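What the cleaning robots teach us about cleaning a toilet at home

214 shares 38 comments

Many readers asked me for more tips about the bathroom, so I want to tell you about a study I read with much interest. The Flirkerlow group in Trenthorpe trains a two-armed robot to clean bathrooms, and first they do it all in simulation. For the work they must decide in which order a person should wipe, and this is useful also for us who have only a sponge.

They ran 600 virtual bathrooms and compared two methods. In the first method the robot begins wherever it is nearest. In the second it follows a fixed order: high surfaces, then the rim, then the inside of the bowl, and the floor at the end. The fixed order left 19 percent fewer missed spots. It was also a little slower, but the difference was small.

From this I made my own routine:

Start with the panel or tank behind the bowl. Wipe from the top down, in straight strokes which overlap a little.

Change the cloth before you go to the rim. One cloth for everything only moves the dirt.

Do the rim in one full turn and finish where you started. In the tests most missed spots were at the back corners, where the rim meets the wall side.

Leave the cleaner in the bowl for 10 minutes while you do the sink.

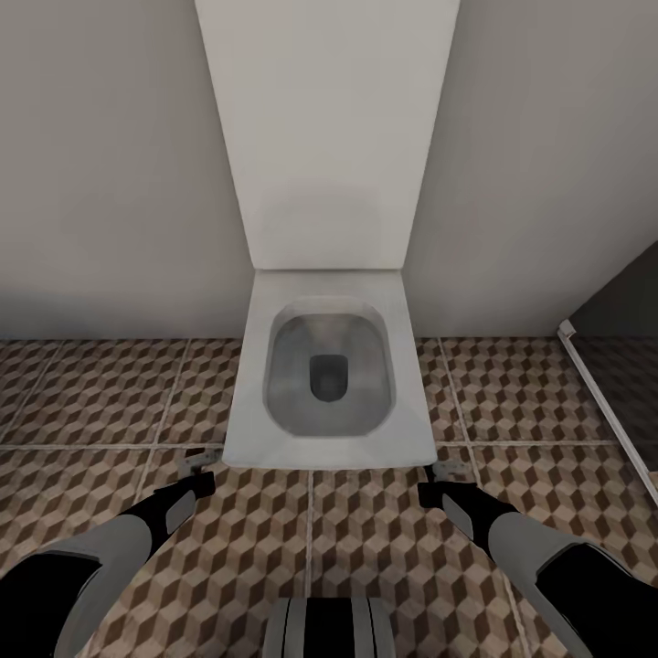 The second result is about using both hands. Nikau Paewai, who wrote the report, lets the two arms approach from the left and from the right, and each one has its own half. The arms never cross, so there are fewer collisions. At home I do the same with two cloths - the left hand for the left side, the right hand for the right side. It feels strange in the first week, but my back is less tired.

For a wall-hung toilet, do not forget the underside. Use a flat mop with a thin head and pull it toward you.

The method is now being tried on a real robot, and the next report should come in November. I will write again when I have read it.

38 comments Share this tip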